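Speaker notes: what happened when the robot came to our kitchens
Author's own copy, talk plus questions, evening slot

Slide 1. Title
Wait for people to sit down. Say hello, say thanks for staying on after the soup.

I run the prep side at Flunusport, and for anyone who doesn't know us, we cook meals in one big kitchen and send them out to schools and day centres. On a busy day in October we sent out 1446 meals, and every one of those went across a worktop that a person had to lay out, fill, clear and wipe. I'm a kitchen person. I'm going to talk about rotas and sore wrists and who gets to choose the radio, so if you came for the maths, the coffee is still warm at the back!

Slide 2. What the job was
Ask for hands up: who has worked a tray line? (There's always a few.)

For those who haven't. You stand at a counter, you pick up a tub, you put it in a tray, you slide the tray along. Then you do it again. We worked it out once for the early shift and one person was doing some 300 lifts before the first tea break. None of them heavy. It's the reaching across that gets you, and the same shoulder every time.

What people liked about it, and do say this, because managers in the room will skip it: you could talk. The tray line was where all the chatting got done. New starters learned the whole place from standing next to somebody on trays for a fortnight.

Slide 3. What we bought
We went with a system called Rikirine. One arm, one two-finger gripper, and it does tub picking and tray loading on the cold side only. Hot side is still all people and I can't see that changing while I'm there.

Cost: don't give the number, say "ask me after". Somebody always asks anyway.

The bit I want them to hear is that the first couple of months were spent on a computer. The supplier's people built a pretend kitchen with worktops, tiles and wood edging, and the arm practised in there long before ours was bolted down. I was a bit sniffy about this. I thought, you want to come and stand in a real one, love. Then they sat me down in front of it and I started spotting things — where you'd catch your hip, where a tray would hang over the edge — and from then on I was in there every week with a notebook.

(Pause for water.)

Slide 4. What changed for the people
This is the long one. Don't rush.

Jobs first, as that's what they're all waiting for. We didn't let anybody go. Two people left that year and we didn't replace them on trays, so yes, there are fewer pairs of hands on that line, and I won't stand up here and tell you otherwise. If you're in a union you'll want to write that down, and you should.

Breaks. When it was all people, the line stopped when we stopped. The arm doesn't want a cup of tea, and for the first few weeks I had staff eating standing up because they felt they couldn't leave it. That was bad and it was my fault. Now the arm stops when the shift stops. It costs us a bit of output and I had a proper row about it with the office, which I'd happily have again.

Skills. One of the older hands on the cold side is now the person everybody fetches when the arm gets in a muddle. She'd never so much as set up a printer. She got a pay rise out of it, and it took me 66 emails to get it signed off (I went back and counted, I was that cross).

Noise. It's quieter and people don't all like that. The chat has moved to the wash-up, so the wash-up is now the place to be. Funny old world.

Blame. When a person drops a tub, you say oops and get the mop. When the arm drops one, there's a form. We had far too many forms. We cut it down to one sheet a day and the world kept turning.

Slide 5. What I'd do differently
Bring the staff in at the practice stage. I got to sit in on the pretend kitchen, but the people who do the lifting didn't until quite late, and within ten minutes of looking they'd asked about corners and edges in a way that no engineer had. How does it come in over the counter? What's it doing down there by the edge? Can it get at things from that side?

The Pomberg site starts later this year and they've had the cold side team in from the first week. Paid time, on the rota, with cover. Please don't ask people to do it in their lunch.

Also: label the stop button in words as well as colour. We had a nice red button and a new starter who thought it was the fridge alarm.

Slide 6. The pretend kitchen
Leave these up while I talk and don't fuss with the clicker. Tell the story about the notebook if I haven't already. Let people look for a bit, then ask the room what they'd worry about if that was their counter. Last time, at Esquivel, we got a good quarter of an hour out of this one slide.
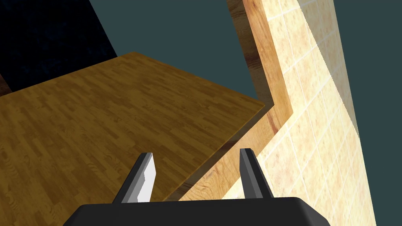
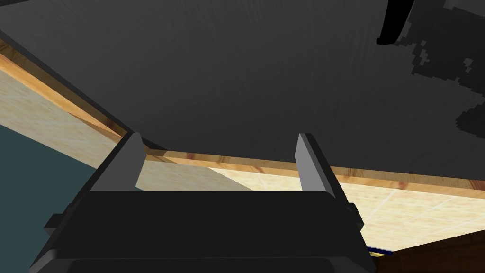

Both from the computer kitchen: gripper open and empty, with wood edging and cream tiles behind.

Slide 7. Questions
If it goes quiet, ask them what their own tray line is, the job where all the talking happens. Lights up. Sign-up sheet for kitchen visits is by the door, mornings only, and flat shoes please.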